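What Is a Blurb? (And Why Is It Trying So Hard?)

Pick up a book. Any book. Flip it over. See those words on the back? That's the blurb. Its whole job: make you open the book.

Quick one today, lots to get through.

What a blurb does

A blurb tells you a bit of the story. A bit! Who it's about, what goes wrong, and then it stops. Right when it gets good. Mean, but it works.

Say there's a book about a kid named Tresamen who finds a door at the bottom of a well. The blurb might go like this:

Tresamen was told never to look down the well.
Tonight, something down there called her name.

And stop. Want to know what called? Open the book.

Now here's a bad one:

Tresamen looks down a well and finds a door and goes in and meets a dragon called Grullico and they fight and then they're friends and she gets home in time for supper.

Well, now you know everything. Story's over. That's called a spoiler.

Scary ones, funny ones

Blurbs don't all sound the same. Spooky book, short sentences. Dark words. Night, whisper, bone, locked. Lots of dots too... like that... The dots have a real name, ellipsis. Good word, hard to spell.

Funny book, the blurb is funny. Silly names, a joke or two. Mystery book, it's mostly questions. Who took the silver spoon? Why is the cat wet? Can Qiu solve it before breakfast?

If the blurb sounds nothing like the book, readers get grumpy. Imagine picking a ghost story and getting 600 pages about cheese.

Did books always have them?

Nope. Old books often had plain covers, sometimes just leather or cloth. Say you bought an adventure story in 1893. You might get a nice picture stamped on the front and nothing at all on the back. You'd read the first page in the shop, or ask a freind, or just take a chance.

Then paper jackets got more common, and there was all that empty space. So publishers filled it up.

How long is it?

Short. A whole book might have 3000 sentences or way more. A blurb gets a handful. Every word has to earn it's spot. Writers cross out loads. Some say the blurb is harder than a chapter, and they have a point.

Words to know

Blurb: the writing on the back that gets you curious.
Hero: who the story is mostly about.
Hook: the first line, the grabby one.
Cliffhanger: stopping at the exciting part.
Spoiler: telling too much.

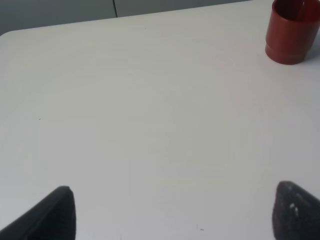 Fakeo Library Children's Department

Your turn! Write one

Pick a book you like. Or a story you made up, even better. You need a pencil and one sheet of paper, not a big one.

First, the hero. One line. Who are they, what do they want?

Next, the trouble. What's in the way? Monster, math test, mean cousin, anything.

Then a question, or a cliffhanger. And stop. Don't tell the end!

Read it out loud to somebody. Did they say "and then what?" Great, it works. Did they say "oh, okay"? Try a new hook. Swap a boring word for a better one. Went becomes crept. Big house becomes crooked house.

Still stuck? Start with one of these:

Everyone in town knew the rule about the red gate.
It took 1000 years to build the tower and one sneeze to knock it down.
The new kid had no shadow.

Done with yours? Bring it to the kids' desk before the end of March and we'll pin it up on the blurb board. First name only please. Drawings ok too.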